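4.2 Clearing the desk at the end of work

Small soft items were the most difficult group in our desk study. Cups and pens have a usual place, but a cloth or a pouch is put down wherever the hand stops.
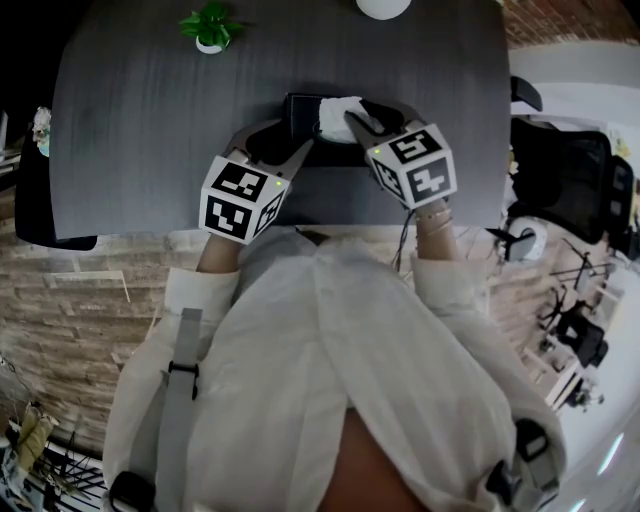

Cúc Ung objected to this grouping when she read the first draft, and wrote that a cloth belongs to cleaning and a pouch belongs to storage, so a person who clears a desk does not think of them together. We accept the first half of her remark. In the interviews, however, seven of the 13 participants told us that they pick up the cloth and whatever is under it in one movement, and decide later where each thing goes.

Figure 3. A dark, soft item with a crumpled white cloth on top, near the middle of a gray desk. A small green plant in a white pot stands at the far side.

The plant is a different case. Participants at the Vanags office almost never moved it, also when they wiped the desk. They cleaned up to the pot and stopped -- one participant called it "the wall of the desk". At Plesex, where the desks are shared between two persons, plants were moved more often, usually to the window, and they did not always come back.

We therefore divide the items into those that stay, those that travel each day, and those that have no fixed place. The third group took the longest time to clear in both offices. It was also the group for which people most often asked for a box or a drawer. In April we gave each participant at Plesex a shallow tray for such items. Most trays were full after some seven days, and the pouches were again on the desk. The contents of the trays are listed in Table 2.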